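SCREEN STORYTELLING: TELEVISION SERIES DEVELOPMENT
Week 7 notes: Prequels and the known ending
Lecturer: Akosua Odoi
Tutorials: Senyo Kyei, Nnamdi Olaniyan

Read these before the tutorial. The set viewing is the first 20 minutes of the Plemcombe pilot and the whole of episode 3. The pilot script is in the course reader and runs from page 111.

1. What we mean by a prequel

For this course, a prequel is a series made after another work and set before it, with at least one character in common. A series that only shares a city or a family name is a spin-off in a period setting. The difference matters in the writers' room, as a shared character arrives with a fixed end point. We know where they will be living, who they will be married to and often how they will die.

Plemcombe is a prequel to the detective series Marville. Its lead, Inspector Harrow, was a supporting character in the parent show, with seven scenes across the first season. The writers had very little to contradict, and they still managed to contradict some of it (see section 4).

2. Where the tension comes from

If the audience knows Harrow survives, putting a gun to his head will not hold a scene for long. Writers usually move the danger somewhere else. They can put it on new characters who are never mentioned in the parent show. They can put it on a relationship, so the question becomes how two people stopped speaking. Or they can put it on a belief the character holds at the start and plainly doesn't hold later.

Plemcombe uses the second option most. Harrow's brother Daniel is never named in Marville. Viewers of the original will wonder why from his first line, and new viewers will just see two brothers who get along. Both groups can follow the episode. Look for other places in the pilot where a scene is doing two jobs like this, and note the page number.

3. Story cards

In the tutorial you will break episode 3 into story cards, one beat to a card. Write the character's want on the front and what changes on the back. Use blue for anything that depends on Marville and white for everything else. Bring your cards back in week 8, as we will be reordering them.
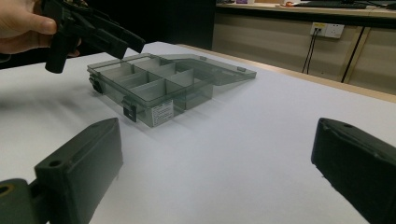

Divided box with the lid open, week 7.

Groups that worked on the Akpalu exercise in August can reuse their headings but not their cards. The Akpalu script was a half-hour comedy and its act breaks fall in different places.

4. Continuity

In Marville, Harrow says he has never been on a boat. In episode 3 of Plemcombe he spends most of the second act on a ferry. The production company, Plinomex, left it in. Selorm Alhassan's essay in the reader argues that it makes Harrow a liar in the parent show and improves him. Ayuba Kyei's reply says it is a mistake and should be called one. You don't have to pick a side, but you do have to be able to state both arguments fairly.

A continuity document (the "bible") is meant to catch these things. A useful one records what has been said on screen and who said it, and keeps this apart from what the writers privately believe. 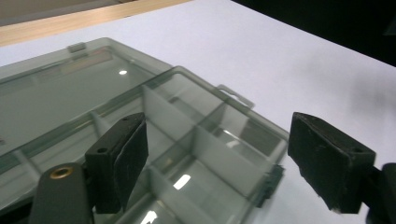 Backstory in a prequel should be sorted before it is written into scenes. Go through the parent show and put each fact under one of three headings: stated on screen, implied, or assumed by fans. Most of the trouble comes from the third heading, where people are very sure of things no script ever said. Keep the headings separate, the way a compartment organizer keeps its contents apart, and leave it open like the one shown while you draft, so that facts can still be moved. Only the first heading is binding. The second can be bent if the new scene is strong enough, and you should mark in your notes where you have bent it.

5. Tutorial questions

What does Harrow want in the first scene of the pilot, and does he get it?

Could Daniel be removed from episode 3? What would have to be rewritten?

Find one line that only works for viewers of Marville. Rewrite it so that it works for everyone, at the same length or shorter.

6. Written task

Write a two-page scene between Harrow and a new character, set before the pilot. It must not contradict anything stated on screen in Marville, and it must not end with an explanation of a habit or object from the parent show (no first hat, no first pipe). Use the script layout from week 2. Hand it in to your tutor at the start of the week 8 class, with your list of facts attached.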